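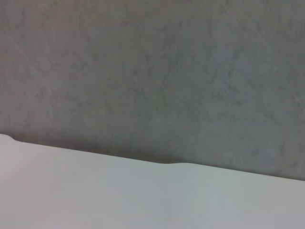
A pale work surface against a mottled gray background, seen from the wrist camera of a robot.

The Bench Belongs to the People Who Work at It
By Dineo Oosthuizen

When an employer introduces a robot, the discussion usually begins with jobs: how many will be lost, how many created, and who will be retrained for what. These are proper questions. They are also asked so early, and answered so broadly, that the smaller changes in a working day pass without any discussion at all. I wish to argue that the smaller changes deserve a formal place in every automation plan, and that the people at the bench should have a say in them before the equipment is ordered.

The case I know best is that of Trolwood, a repair and returns company with 172 employees at its Mabuza site. In January the company began moving part of its sorting work to robot arms supplied by Irska. Management met its obligations. Notice was given, no one was dismissed, and a training allowance of 350 dollars was paid to each employee whose duties changed. By the usual measures the matter was well handled.

Yet the employees I interviewed spoke mostly about matters outside the agreement. Sizwe Motaung had sorted returned parts for many years and had arranged his bench to suit his own hands. Under the new procedure, benches must be kept clear between tasks so that the arm's camera has an unobstructed view. His trays were moved to a shelf behind him. He turns to reach them several hundred times in a shift, and he was told of the change on the morning it took effect.

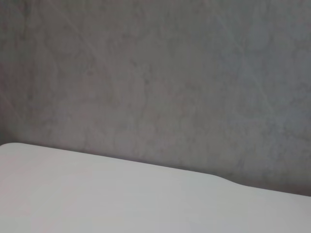 A clear bench is a reasonable requirement for a machine. It is a considerable demand to place on a person, who uses the surface as a form of memory: the part set aside for a second look, the note to the next shift, the tool left where it will be wanted. Once such habits are removed, the knowledge they carried must be written down somewhere else or it will be lost. At Trolwood it was not written down, and for several weeks the evening shift repeated inspections that the day shift had already made.

Johannes Van der Merwe, who managed the project, does not dispute this account. His view is that every new process has a settling period and that the difficulties were temporary. I accept that many of them were. A settling period, however, has a cost, and at Mabuza that cost was carried almost entirely by the sorting staff, whose output targets stayed the same throughout.

The smaller workshop at Drikness took another course. Its supervisor, Armindo Abreu, asked the sorters to draw up the bench layout with the installer. They kept one surface for the arm and 2 for themselves, and they asked that the arm be paused during shift handover. The installer objected that this would reduce throughput. It did, slightly, and the workshop accepted the loss.

Critics will say that consultation of this kind slows investment and gives too much weight to personal preference. Arne Kleinschmidt, an adviser to several manufacturers, has put that objection to me with some force. Employers who must compete on price, he argues, cannot negotiate the position of every tray. I would reply that the position of the trays was negotiated at Mabuza as well. The negotiation took place between the company and its supplier, and the person who used the trays was absent from it.

I therefore propose that any automation agreement include a description of the workstation before and after the change, prepared jointly with the staff concerned, and that output targets be suspended until both sides agree the new arrangement is sound. Neither measure requires new law. Both could be adopted at the next round of talks at Mabuza, where the second group of arms is already under discussion.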